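Folding thread, part 2. Same rule as Monday: one T-shirt, flat surface, cloth underneath so the knit doesn't slide.

Start from whatever heap you have. Find the neckline first, then the sleeves. 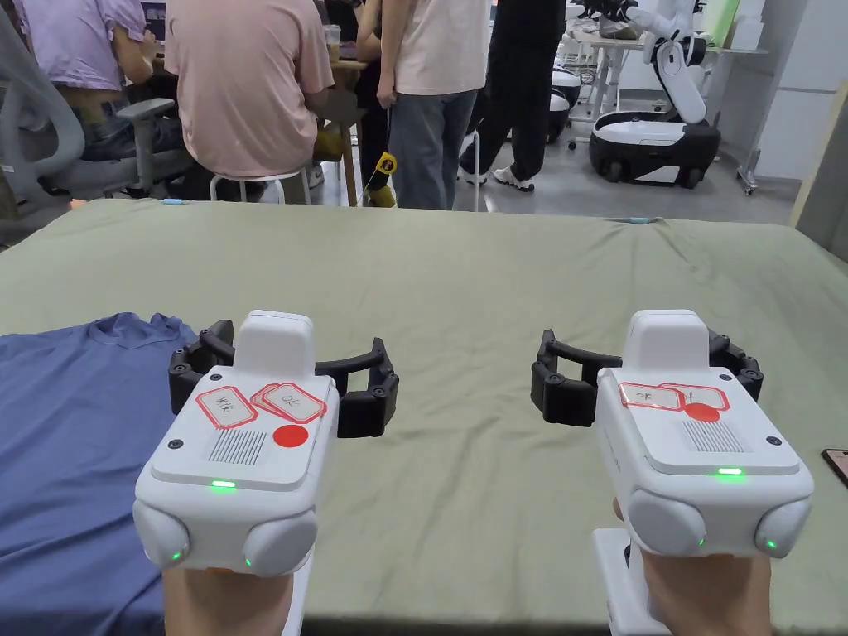
Pull each sleeve straight out from the shoulder seam. Smooth toward the hem, never across. Jersey stretches sideways and stays stretched.

For navy or any dark fabric, check for lint before folding.

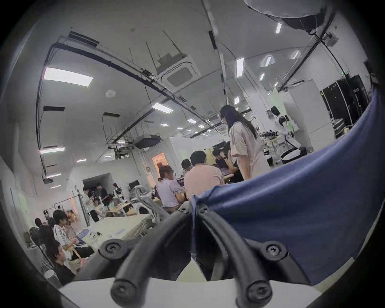 Thirds lengthwise, then in half, then half again. My best time is 43 seconds. Gönül Sarıgül does it in 19 and her edges line up.

Part 3 is long sleeves.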